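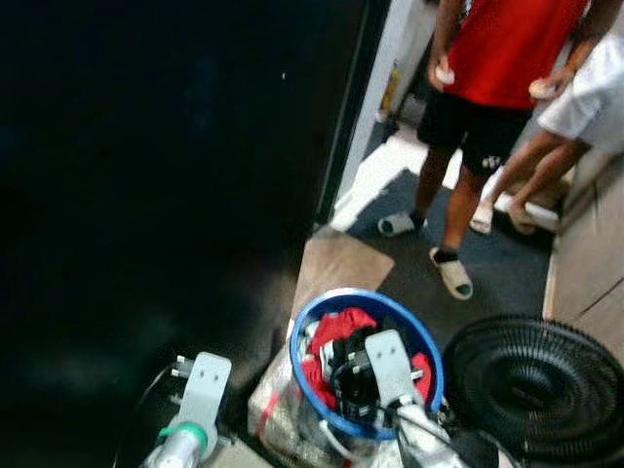 *Page last changed: November*

# Clearing the hallway and the back rooms

Bondden is a shared flat on two floors, and every so often the people who live in it clear out the hallway, the closets and whatever has collected behind the doors. The notes are grouped by what was being sorted, so you can skip to the part you need.

Margarida Antunes wrote most of the text. Bello Nwachukwu added the parts about the closet and the shoes.

## The blue tub

The round blue tub is full of mixed things, with red fabric and black items tangled up together. There is a white bag or package under it with a bit of red tape on it.

We use tubs for anything that hasn't been given a place yet. Clothes and cables tend to end up in the same one, and pulling them apart is the slowest part of the whole job. Our rule now is that a tub gets tipped out on a bed or a table and sorted in one go. If you pick things off the top, the bottom half stays where it is until the next clear-out.

What comes out goes one of four ways:

- back to the person it belongs to
- into the wash
- into the donation bag
- into the trash

Anything with no owner sits on the shelf by the stairs for two weeks. After that it goes in the donation bag.

## The doorway

A narrow white door frame, with two people on the far side of it. One is in a red short-sleeved shirt and black shorts, the other in a white shirt, and each has a small white object in one hand.

The doorway is the tightest spot in the flat. Bags get carried through one at a time, and whoever is sorting stays on one side while the others bring things over. Large items go out first, before the floor fills up. The drying rack and the ironing board both have to be turned sideways to get through, and the paint on the frame has needed touching up more than once.

## The floor

Dark gray carpet or mat, with a lighter beige patch of floor near the doorway.

The dark color hides dust well, so it gets vacuumed at the end whether it looks like it needs it or not. Shake out bags and clothes in the yard first. Loose threads wind around the brush of the vacuum, and it takes a pair of scissors to get them off again – the small ones in the kitchen drawer work best.

## Shoes

White slides over black socks on one person, light-colored sandals on the other.

Slip-on shoes are fine for this kind of work on one floor. For carrying things down the stairs, please change into something with a closed heel. Bello went down the last six steps on his back in the spring with a box of plates from Pinheiro, the thrift store on the corner. Two plates survived and are still in use.

Outdoor shoes live on the rack in the entry. The rack holds 10 pairs. If yours don't fit, keep them in your room.

## The closet (no pictures yet)

The closet was done last and took until 8 in the evening. It had been packed from the floor up, with winter coats at the back and the camping gear in front of them. We swapped the two around, so the coats can be reached without moving the tent.

The folding shelf from Vadeo went in along the left wall. It came with a bag of screws that didn't match the holes, and we ended up using our own. It holds the spare bedding and the box of light bulbs. Please don't put paint or anything else heavy on the top level.

Still to do in the closet:

- a hook for the broom
- a new bulb
- labels on the storage boxes

## Where things went

Two bags of clothes went to Sistley, the charity shop near the station. They take clean clothing, curtains and towels, and they turned down the pillows. The old pillows are in the cellar for now – if anyone has a use for them, take them.

Broken cables and chargers went to the electronics bin at the recycling center. Cables that still work are in the shoebox on the closet shelf, each one with a rubber band around it.

If you're missing something, look on the shelf by the stairs first and then ask Margarida. She kept a list of what was given away, and it's taped to the inside of the closet door.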